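Gripper keeps missing thin objects in sim - fingers or camera?
Posted by Ewurabena Asante in Grippers and Arms
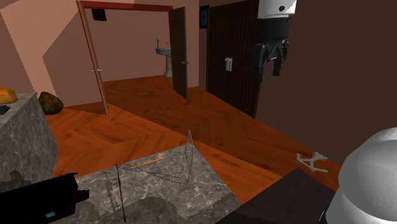 Simulated kitchen test, gripper open, orange stick still on the marble.

I'm comparing two grippers on the same simulated arm before we spend real money. The one in the render is the two-finger model. On chunky things it does fine. On the thin orange stick it got 3 grasps out of 40 tries, and I suspect those were the stick's idea. The other gripper, the Amura, managed 10 out of 40 with the same controller and the same start pose. Do I blame the fingers or the camera? Depth comes from one fixed view, and the shadows on that tabletop are pretty dramatic.

Bevan Tautahi
Get a better gripper.

Adoración Barrios
Bevan has a point, but I'd hold off on shopping. Both of your numbers are bad, which makes me look at what the two setups share. Feed the controller the stick's true pose straight from the simulator and run the same 40 again. If the score jumps, it's your camera. If it doesn't, check the fingertip collision shapes. Importers love to wrap a fingertip in one fat convex hull, and then it hits the table while the stick sits there in perfect safety.
Also, turn the shadows off for one run. It takes a minute and it'll look awful.

Estíbaliz Collado
Seconding the collision shapes. I lost most of February to that one in Zotudari - the visual mesh was lovely and the physics thought I had mittens on. Check the friction on the stick too, mine had been left at zero. And log the finger gap at contact. You'll want it when you do get around to comparing the two.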